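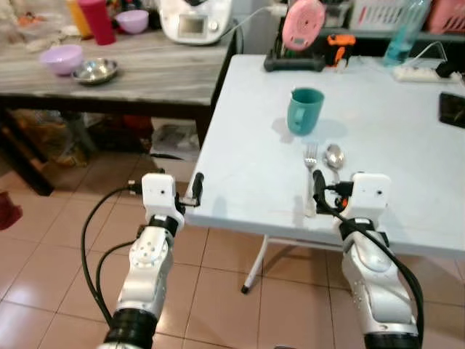 Mug goes back on the left if the next person is left handed, otherwise leave it, was the note that came in from the Fontes room after the last check. Also that the cutlery shouldn't be left lying near the table edge where a sleeve catches it. Both fair. Added under section 3.

TABLES, CUPS AND CUTLERY – ROOM CHECK
Drulluritz Community Rooms
Checked 3rd October, before the lunch group

Mark each line OK / FIX / N/A. Comments underneath, keep them short. If it's FIX, say what you did about it or who has to.

1. FOLDING TABLES

1.1 Legs fully out, locks clicked – OK
Push down on all corners before anything goes on top. Do it every time, even if the table was up when you came in.

1.2 Foot caps on every leg – OK
White table has its black caps. Carkivport table in the store is missing one and has been scratching the vinyl since February. FIX. Do not bring it out. Tape on the leg is not a fix, took the tape off.

1.3 Table top clean, no cracks or lifted edge – OK
Wipe with warm soapy water then dry. Not the spray from under the sink, it leaves it tacky.

1.4 No wobble – FIX
One of the long ones rocks a bit at the window end. Could be the floor. Moved it along half a metre and it stopped so probably is the floor. Check again next time.

1.5 Walkway behind chairs clear – OK
Allow for a walker getting past. Legs angle out on the folding ones, people kick them.

1.6 Finger pinch label readable – FIX
Worn off on two of them. New labels ordered from Clana, item 377 in their catalogue. Don't order more, somebody doubled up last time.

2. MUGS

2.1 Chips on rim or foot – OK
Run a thumb round, carefully. Any chip at all goes in the bin, wrapped in newspaper. No keeping it for pens.

2.2 Handle sound, no hairline cracks – OK
The teal one is fine. Checked under the lamp. Couple of the older white ones have crazing inside, put them aside, will look properly when theres time.

2.3 Mugs set in from the edge – OK
Middle of the table is best. Handle pointing sideways where the person can reach it without leaning over the cutlery.

2.4 Hot drinks – N/A at time of check
Fill to 2 cm below rim. Pour at the counter, then carry. No topping up over someone's lap.

2.5 Enough for the group – OK
Total on the shelf sheet is 148 across both rooms. Haven't recounted.

3. CUTLERY

3.1 Bent tines, sharp burrs – OK
Forks checked. One with a twisted tine taken out of the drawer. Straightening them by hand doesn't work, they snap later.

3.2 Clean and dry – OK
Look at the bowl of the spoon, it shows water marks before anything else does. Two went back for a rewash.

3.3 Laid out right way – OK
Fork and spoon side by side, tines and bowl away from the person, handles toward. Close together is fine as long as they're not overlapping. Fontes asked for this layout becuase some of their group can't see the far side of the setting well.

3.4 Handles not hanging over the edge – OK
See note at top. Handles end on the table. If there isn't room, move the mug back, don't push the cutlery out.

3.5 Knives – N/A
Only out when the meal needs them. Stay in the locked drawer otherwise and get signed back in.

4. FLOOR AND LIGHT

4.1 Floor dry around tables – OK
4.2 No leads across walkways – FIX
Urn lead was across the doorway to the kitchen. Moved urn to the other socket. Please leave it there!
4.3 Glare on table tops – OK
Blinds half down if the sun is straight on. White top throws a lot of light back and people miss the spoon.

5. LEFT OVER

Paper towels low. Box of 500 napkins from Clana arrived squashed but usable, under the bench.
Carkivport table – needs the foot cap or needs to go. Asked twice now.
Spare caps should be 4 to a bag, the bag in the drawer has none in it, just the bag.
Recheck 1.4 and 2.2 next round. Rest can wait till the colour stickers come.

Sheet goes back on the hook by the kitchen door, not in the drawer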